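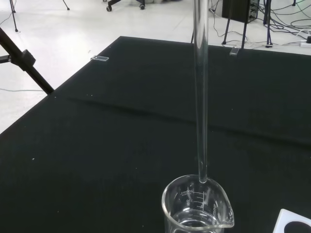 *Glass rod, glass beaker, and my favorite dark cloth.*

Hi again! More from the practice bench, where I've been teaching myself to stir without clinking (harder than it sounds). Plain water only for now - the salt and sugar batches come in December.

The rack is the white one with the holes going from big to small. No tubes in it for these, I just like having it next to the beaker.

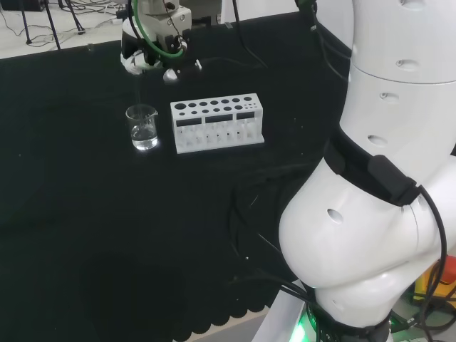 Yoon-hee Yang wrote in to say she'd skip the cloth and put down a silicone mat, because lint finds its way into everything. Fair point! I do own a lint roller. I'm keeping the cloth though - clear glass is so much easier to see against something dark, and I love that wavy hem.

The rod goes in close to the wall, then slow circles. I do 60 per go, and I lose track at 42 or so every single time.
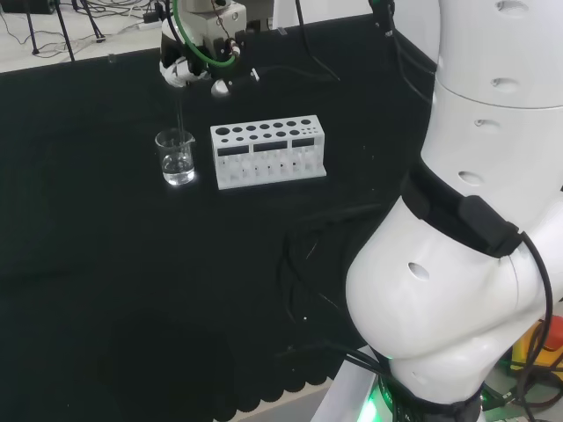 Next on my list is a longer rod from Busetti, if they ever restock. I also want to try a wider beaker, mostly for the bigger spout.

Water, glass, not much else. I could look at this all afternoon.

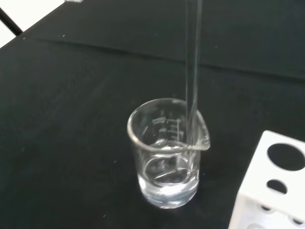
The sugar set will go up in its own gallery, with 14 pictures if I can narrow it down.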